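drostatdale-thrift-listings

README, version 5, last touched 2023-09-17

What you have downloaded is 843 secondhand clothing listings from the Drostatdale swap board, typed out by me, Ívar Bergmann, over one long June. Text only. Each row has a title, a seller's blurb, an asking price and a color, the last of which started more arguments than the other columns put together. 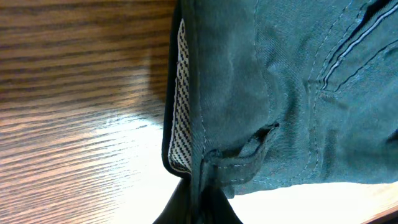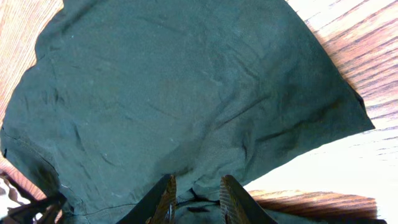

Green cloth on wood, both times. Pick a word for the color and see if your spouse agrees.

Files

listings.csv — one row per item
colors.csv — 46 color names as sellers wrote them, with my best guess at a plain equivalent
notes.txt — grumbling, mostly safe to skip

Known problems

"Sage" covers everything from pale gray to a pair of curtains I would call black. I left it alone.

Prices are in whatever the seller felt like. One coat is listed at 3,000 with no currency. A wool hat costs "a pie."

Sizes are missing for most of the early rows. Sellers wrote "fits me" and I have never met them.

Nigatu wrote the script that strips out phone numbers. It also strips out some waist and inseam pairs, which look like phone numbers if you squint. The fix is in the next version, along with everything else.

Use

Fine for spelling correction, search tests and settling bets. Please don't build a pricing tool on it. Rikard tried and it valued his boots at minus four.

Corrections

Open an issue with the row number and what you think is wrong. Issues about teal are closed until further notice.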